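Chapter 6
Floor Markings and Portable Stands

Contributors to this chapter: Sharon Owino and Vlasta Halilović

By the end of this chapter, students should be able to:
explain why a shared hall is marked out before equipment is brought in;
choose a suitable material for a temporary floor marking;
set up, place and move a light tripod stand;
inspect markings and record those that need to be replaced.

Key terms: bay, marker sheet, centre pole, clamp collar, tilt knob, mounting screw, walkway

6.1 Why floors are marked

A large indoor hall has few natural points of reference. Two people who are told to place a stand "near the middle" will seldom choose the same spot, and a stand that has been moved for cleaning will seldom be returned to where it was. Floor markings settle such questions in advance. They show where an item belongs and which parts of the floor are to be kept clear.

Markings may be permanent or temporary. Permanent markings are painted or laid into the floor and are suited to halls whose use does not change. Temporary markings are taped down and taken up again. Most of the halls discussed in this book are used by several groups in the same week, and this chapter deals chiefly with the temporary kind.

6.2 Sheets, tape and colour

The simplest temporary marking is a sheet of coloured paper fixed flat to the floor with clear tape. It is cheap and quick to lay, and it can be seen from some distance. Each colour should have one meaning only, and that meaning should be written on a plan displayed at the entrance. Where two sheets are joined to make a larger marker, the seam should be taped along its whole length.

Paper has limits. It wears under wheels and shoes, and a corner that has lifted will soon tear. On a smooth epoxy floor the tape holds well if the surface is clean and dry, but it should be pressed down firmly from the middle towards the ends.

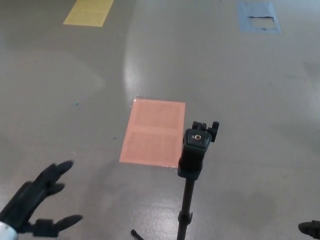 Figure 6.1 Coloured marker sheets on a grey epoxy floor, with a tripod stand in front. The blue sheet is torn near its centre.

A torn marker should be replaced whole. Patching leaves a raised edge, which may catch a foot or the leg of a stand. The old tape must be removed completely before the new sheet is laid.

Case note: the Nenilwood hall

The hall at Nenilwood has a floor area of 845 square metres and is divided into 17 bays. When Kerubo Minja took charge of bookings, the bays were known by the names of the groups that used them, and the names changed every season. She introduced a colour plan in May and asked every group to check its own bay at the end of a session. The check sheet has three columns: bay, condition of marker, and action needed. Sheets are collected on Sunday evening.

6.3 Parts of a light stand

A tripod stand has three legs, a centre pole and a head. A clamp collar on the pole, tightened by means of a knob, holds a moving section at the chosen height. The head carries the mounting screw, and a tilt knob at its side sets the angle. Students should learn these names, as they are used in all later chapters.

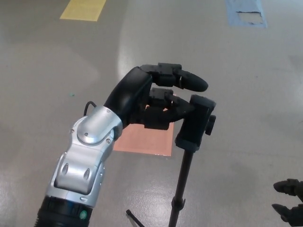 Before a stand is moved, whatever is mounted on it should be taken off and every knob checked. A stand of this type is light, and most of its weight may be near the top once equipment has been fitted. It should be kept upright while it is carried and lowered so that all three legs meet the floor together. It must not be dragged, as the feet may lift the edge of a marker or scratch the floor.

The legs should be opened fully before the pole is raised. If the stand is to remain beside a walkway, one leg should point away from the walkway.

Exercise 6.1

Draw a plan of a room known to you. Mark two bays and one walkway, and state the colour you would give to each. Show where a single tripod stand would be placed and the direction of its legs.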